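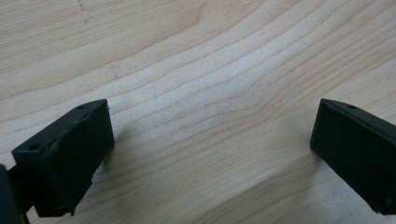

Tea and Tables at Ayaaba

A small gallery from the tea room on the ground floor of Ayaaba, the guesthouse on the Clavlow road. Guests write to us about two things more than any others: the tables and the tea. This page covers both. The rooms, the garden and the breakfast menu have their own pages, linked from the front.

The tables

The tables came from Trikance, a small furniture shop that closed the year after they were delivered. Theophilus Kpodo, who runs the house, picked a pale wood for the tea room. It gets no direct sun until late in the afternoon, and the old dark tables made it feel like a cellar by lunch time. The grain is different from one top to the next. Some run almost straight, others bend and wave.

We don't use tablecloths. We tried them for one winter and the laundry was more trouble than it was worth. The tops get wiped down with a damp cloth in the morning and again after the last guests leave, then dried with a clean towel. No spray and no polish. Scratches stay where they are unless they catch a sleeve. Please use a coaster under the iron teapot, though. It holds its heat for a long time and the feet are rough.

The longest table seats 20 if everyone is friendly. It can be booked for the afternoon, and the house keeps the smaller ones free for walk-ins.

The tea box

There used to be a basket for the tea, and it was always a mess. The strings tangled, the tags came off, and people would dig to the bottom looking for mint and give up. A box with dividers fixed most of that. Sachets in paper envelopes get a compartment to themselves and stand on end. Bags with strings and tags go in another, where they never stay neat for long.
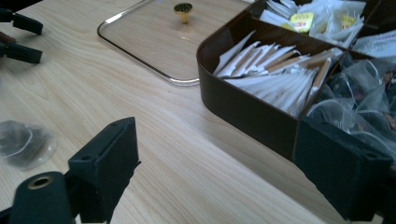

We fill it tightly on purpose. A half-full compartment lets the sachets slide down flat, and then it is hard to pull out one without bringing up three more. The box is topped up before breakfast and again at 4 in the afternoon – if your favorite has run out before then, ask at the desk. Spare stock is kept in the pantry behind it.

Most of the tea is ordered through Parkow, who deliver once a month. Last year the house went through 2,659 bags and sachets, with April the busiest month at 278. Black tea is still what most people reach for. Chamomile is second, mainly in the evening, and the ginger has a small but loyal following. We stopped ordering the vanilla one. Guests took it once, and then it sat.

Tea is free for anyone staying at the house. Visitors from outside can put something in the dish by the door. Hot water is on from 7 in the morning until 10 at night, and cups are on the shelf to the left of the sink – the heavier ones keep the tea warm longer. Used bags go in the covered bowl for the compost, strings and tags included, but please pull off any staples first.

More galleries: The Garden, Upstairs Rooms, The Porch in the Rain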